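Häufige Fragen zu unseren Aufnahmeregeln

Stand: 2025-05-26

Seit Februar nehmen im Projekt Lornora auch Privathaushalte an den Aufnahmen mit Handgreifern teil, und seitdem ist unser Postfach voller guter Fragen. Danke dafür! Die Antworten gelten für alle Gruppen, die Wäsche, Geschirr oder Kleinteile aufnehmen. Wer schon länger dabei ist, liest am besten den Abschnitt zum Freigeben der Greifer noch einmal, der ist neu formuliert.

Warum gibt es überhaupt Regeln? Ich falte doch nur Handtücher.

Und genau darum geht es! Aus euren Bewegungen soll später ein Roboterarm lernen, wie man Stoff anfasst. Er übernimmt dabei alles, auch das Zerren und das kurze Nachfassen, das man selbst gar nicht bemerkt. Unsere Regeln passen auf zwei Seiten, und wer sie einmal durchgespielt hat, braucht den Ausdruck meistens nicht mehr.

Muss ich vorher die Wohnung aufräumen?

Nein, bitte nicht! Eine Wohnung darf nach Wohnung aussehen. Freigehalten wird nur der Arbeitsbereich, also die Fläche, über der sich die Greifer bewegen, plus eine Handbreit Rand. Ladekabel, Stifte und Verpackungen können weiter hinten auf dem Tisch liegen bleiben. Nicht liegen bleiben dürfen Dinge mit lesbaren Namen oder Adressen: Briefe, Rezepte, Paketaufkleber, Schulhefte. Telefone kommen mit dem Display nach unten auf den Tisch oder in ein anderes Zimmer.

Welche Tische sind erlaubt?

Jeder, der nicht wackelt. Tischdecken und Schutzfolien sind in Ordnung, auch gemusterte. Bei glänzenden Folien spiegelt sich das Fenster, das stört uns nicht, solange sich die Stoffkanten gut erkennen lassen. Im Zweifel hilft eine Probeaufnahme. Raimonds Jaunzems schaut sie sich an und antwortet in der Regel innerhalb von 2 Werktagen.

Wie fasse ich Stoff richtig an?

Von der Kante her, mit weit geöffneten Fingern. Erst wenn der Stoff zwischen beiden Fingern liegt, wird geschlossen, und zwar langsam. Bei Stapeln bitte nur die Lage greifen, die ihr bewegen wollt. Das klingt pingelig, macht nach ein paar Durchgängen aber richtig Spaß, weil man auf einmal merkt, wie viel Feingefühl in so einem simplen Handgriff steckt.
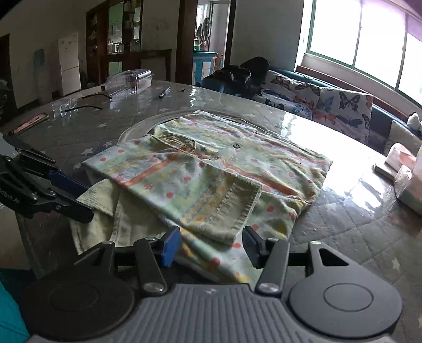 Geöffnete Finger an der Kante eines gefalteten Tuchs, darunter ein cremefarbenes Handtuch.

Mit zwei Greifern gilt zusätzlich: Eine Seite hält, die andere bewegt. Erst wenn die haltende Seite ruhig steht, beginnt die zweite. Die Greifer sollen sich nicht berühren und nicht über Kreuz arbeiten. Passiert es doch, brecht den Durchgang ab und legt neu los.

Was zählt als Fehler, und was darf drinbleiben?

Rutscht der Stoff aus den Fingern und ihr greift in Ruhe nach, bleibt die Aufnahme drin. Solche Stellen sind für uns Gold wert! Verworfen wird ein Durchgang, wenn jemand mit der bloßen Hand nachhilft, wenn der Stoff vom Tisch fällt oder wenn eine Person ins Bild läuft, die nicht zugestimmt hat. Bitte nichts selbst löschen, die Markierung »verworfen« genügt.

Wie lange darf ich am Stück aufnehmen?

Höchstens 25 Minuten, danach ist Pause. Müde Handgelenke sieht man den Daten sofort an, und gesund ist es auch nicht. Die Standorte Plimden und Bristitcombe haben zusammen schon mehr als 400 Durchgänge abgegeben und halten sich eisern daran.

Wie gebe ich die Greifer vor dem Start frei?

Gelenkschrauben auf festen Sitz prüfen, Fingerpolster ansehen, Finger zweimal ganz öffnen und schließen. Hakt etwas, bleibt das Gerät liegen. Ersatz kommt aus der Werkstatt Semaan, Ansprechpartner ist Uthai Nilsuwan.

Darf ich eigene Abläufe vorschlagen?

Unbedingt! Die Regel mit dem Probestück am Anfang jeder Sitzung stammt von Hiba Yammine, die damit in ihrer Gruppe einfach angefangen hatte. Schickt uns eine kurze Beschreibung und eine Aufnahme dazu. Eamon Nic Giolla sammelt die Vorschläge für die nächste Fassung.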